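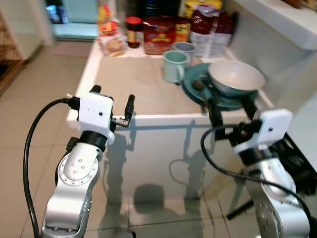 Two arms, white kitchen island, grippers open.

Reviewer 2 wants more, journal wants less. what gives
Posted by marginal_gains, September 20, 2022
6 replies | 1,356 views

Got my first ever revise and resubmit (yay??) from a Tastbridge journal. Limit is 3,000 words, hard limit, the upload form kicks you out if you go over. My paper was right up against it already. Reviewer 1 basicaly fine with it. Reviewer 2 wants a whole new section on prior work, a longer limitations part, plus "fuller engagement" with four papers. Pretty sure they're all by the same person, draw your own conclusions.

Where do the words come from? Advisor is on leave and says use my judgment. I have no judgment. Second year.

----
tallboy_stats
Methods to the supplement. Done. Leave one paragraph in the main text that says what you did and who you did it to, rest goes out. Supplement doesn't count toward the limit at most places, check yours.

And cite two of the four, one sentence. You don't have to do everything a reviewer says, you have to ANSWER everything they say.

----
quietcarrel
Going to disagree with the above. I review a fair amount and when methods get shoved in a supplement I get cranky. Half the time the file won't open or it's some draft with comments still in it. If a reader can't tell how you got the result without a second download, that's a worse paper.

Cut the intro. Everyone's intro is too long. First two paragraphs of yours are probably "X is an increasingly important topic." Gone.

----
tallboy_stats
Depends on the field. In mine nobody reads methods in the main text anyway

----
quietcarrel
I do. Hi.

----
marginal_gains
ok checked, supplement doesn't count. Also checked the intro and um. First sentence is "In recent years there has been growing interest in". So point taken.

Other question, is it allowed to write the editor and just ask for more words? Feels rude.

----
ferrous_wheel
Not rude at all, do it today. Two sentences. "Reviewer 2 asks for additional material in sections whatever, the paper is at the limit, would you allow an overage or would you prefer I prioritize." I did this in August and got extra words the next morning. Friend of mine asked a diffrent editor and got a flat no, but the no was useful too. She quoted it in her response letter and the reviewer dropped it.

Don't do what I did my first time, cut for a week and THEN ask.

Also when I was at Dudon the grad writing office had a handout by Ronaldo Lins on response letters, best thing I ever got from them. Paste every comment, number it, reply right underneath, say where the change is. If you said no, say no in the first line and then give your reason. No groveling. My letter came out at 1,957 words, so not that much shorter than the paper lol. Editor said thanks for being thorough.

----
tallboy_stats
Seconding the letter format. Still say move the methods.

----
marginal_gains
Emailed the editor. Shaking slightly. Intro is down to one paragraph and reads better, annoyingly. Leaving methods where they are for now, sorry tallboy. Will cut the second table if I have to.

Last thing, Clelleck keeps counting my in-text citations as words and the upload form maybe doesnt?? Anyone know which number to go by

----
quietcarrel
The form's. Always the form's. Upload a test file and see what it says before you cut anything else.

Share this thread (6)
Contact | Forum rules | Back to top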